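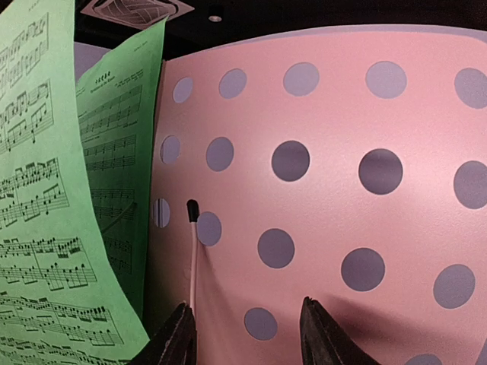 Department of External Relations, Schools and Young Readers Section

What is a treaty?

A guide for readers in the upper years of primary school

Countries need to agree with one another about many things. They need to agree where one country stops and the next one starts, who may fish in the sea between them, how letters and parcels travel from one to the other, and what happens when a person who has broken the law in one country runs away to another. When countries want to make an agreement that all of them must keep, they write it down and sign it. A written agreement of this kind is called a treaty.

Treaties have other names as well. You may hear a grown-up or a newsreader talk about a convention, a pact, a protocol or an accord. The names are used in slightly different ways, but most of the time they mean a promise between countries that has been put into writing.

This guide explains how a treaty is made, who works on it and what happens if a country does not keep its word. We have used one of Bratia's own treaties, the Lūse River Treaty, to show each stage.

Why write it down?

You may have made a promise to a friend without writing anything. Perhaps you agreed to take turns with a bicycle. If the two of you remembered the promise in different ways, there might have been an argument.

The same thing can happen between countries, and the argument can last much longer. The people who lead a country change. A prime minister may leave office after an election, and the next one may never have met the people who made the promise. A written treaty stays the same when the leaders change. The new government can read it and see what the country has agreed to do. In nearly every case it must go on doing it, even if it would have preferred a different agreement.

The story of the Lūse River Treaty

The Lūse is a river 303 kilometres long. It rises in the hills of our neighbour, Jollular, and flows down through Bratia to the sea. People in both countries drink its water, water their fields with it and catch fish in it.

For many years there was no agreement about the river. Then Jollular decided to build a dam, which is a strong wall across a river that holds the water back. A dam can be used to make electricity and to store water for dry months. Farmers in Bratia were worried that too little water would reach them in summer. People in Jollular were worried too. Their towns were growing, and there were often power cuts in winter.

Both worries were reasonable. The two governments decided to talk.

Stage one: getting ready

Before the talks began, each government had to decide what it wanted. This took longer than the talks did.

In Bratia, our Department asked the Ministry of Farming how much water the fields needed. It asked scientists how much water the fish needed to live and breed. It asked the towns on the river bank, the boat owners and the fishing clubs. Some of the answers did not match. The boat owners wanted the river kept high all year, for instance, and the farmers on low ground did not want that at all, as their fields flood easily.

A government must listen to all these people and then decide what to ask for. It must also decide what it can give up. A country that will not give up anything is unlikely to come home with a treaty.

Stage two: the talks

Talks of this kind are called negotiations. The people who take part are called negotiators, and a group of negotiators from one country is called a delegation. A delegation often includes diplomats, who are trained to speak for their country abroad. It also includes lawyers and people who know a great deal about the subject. For the Lūse talks there were engineers and water scientists on both sides.

The delegations met in Vonditz. They met in a plain room with a long table, at nine in the morning, and there was a break for lunch. Negotiations are sometimes shown in films as very exciting. Most of the time they are slow. The delegations may spend a whole morning on one sentence, and they may come back to the same sentence in the afternoon.

They do this because small words matter. Think about these two sentences:

Jollular will let enough water through the dam in summer.
Jollular should try to let enough water through the dam in summer.

The first is a firm promise. The second only asks Jollular to do its best. Even the first sentence has a problem, for it does not say how much is enough. In the end the delegations agreed on an exact amount for each month, and a table of the amounts was added to the back of the treaty. Extra pages of this kind are called an annex.

Interpreters were in the room for all of the talks. An interpreter listens to a person speaking in one language and says the same thing aloud in another. A translator does similar work with written words. The people of Bratia and Jollular speak different languages, and every page of the treaty had to say exactly the same thing in both.

Giving and taking

When each side gives up part of what it wanted so that both can agree, the result is called a compromise.

Bratia had wanted the dam to be built lower. It agreed to the height that Jollular had chosen. Jollular had wanted to decide by itself when to open the gates of the dam. It agreed to follow the table of monthly amounts, and to warn Bratia before letting out a large amount of water. Bratia agreed to pay for part of a fish ladder, a set of steps filled with water which lets fish swim up past the dam. In return, Jollular agreed to sell some of its electricity to Bratia.

Neither country had everything it had asked for at the start.

Stage three: signing

When the words are settled, the treaty is printed on good paper and bound. Two copies were made of the Lūse River Treaty, one for each country to keep. Each copy contains the words in both languages.

A treaty may be signed by a president, a prime minister, a foreign minister or an ambassador. The person must have been given permission to sign for the whole country. There is an old custom about the order of names. In the copy that Bratia keeps, Bratia is named first. In the copy that Jollular keeps, Jollular is named first. In this way neither country is always second.

After the signing there is usually a handshake, and reporters are invited to watch.

Stage four: saying yes at home

Many people think that a treaty begins to work as soon as it has been signed. Some do. For most important treaties there is one more stage, called ratification. This is a long word for saying a final and official yes.

In Bratia, a treaty of this kind must be shown to Parliament. The members read it, ask ministers about it and hold a debate. Then they vote. If they vote against it, the treaty does not bind our country, even though a minister has signed it. Jollular has its own rules for saying yes, and they are not the same as ours.

The Lūse River Treaty came into force when both countries had ratified it. "Came into force" means that from that moment the promises had to be kept.

What if a country breaks its promise?

There is no world police force that can arrest a country. For this reason, people sometimes ask why countries keep treaties at all.

Most countries keep most of their treaties because they want other countries to keep theirs. A country that breaks its word may find that others do not wish to make agreements with it. It may lose trade and friends.

Many treaties also say what must be done if there is a quarrel. The Lūse River Treaty sets up a River Council, with members from both countries. If one country believes that the other has broken a rule, it must first tell the Council. The Council meets and tries to settle the matter by talking. If that fails, the two countries have agreed to take the quarrel to judges from other countries and to accept what the judges decide.

The Council has been used. One dry August, the water arriving in Bratia was lower than the amount in the table. The Council found that a measuring post had been damaged in a storm and was giving the wrong reading to the people who worked the gates. The post was mended — and a second one was put up further down the river.

Can a treaty be changed?

Yes, if the countries that made it agree. A change to a treaty is called an amendment. It must be written down, signed and, very often, ratified, in the same way as the first agreement. Some treaties last for a fixed number of years and then come to an end. Others go on until one of the countries says, in writing, that it wishes to leave. The treaty itself will usually say how much warning must be given.

Treaties with many members

The Lūse River Treaty has only two members. Other treaties have a great many. There are treaties that nearly every country in the world has joined, including those that protect wounded people in wartime and the one that sets out the rights of children. A treaty with two members is called bilateral. A treaty with more than two is usually called multilateral — "multi" means many.

Words used in this guide

Ambassador: the most senior person who speaks for a country in another country.
Amendment: a change to a treaty.
Annex: extra pages at the back of a treaty, often with tables or maps.
Compromise: an agreement in which each side gives up part of what it wanted.
Delegation: a group of people sent to speak for their country.
Negotiation: talks held to reach an agreement.
Ratification: the final, official yes to a treaty.

Teachers may ask the Section for printed copies of this guide. Please allow 5 working days for a reply. Guides on embassies, passports and borders are also available.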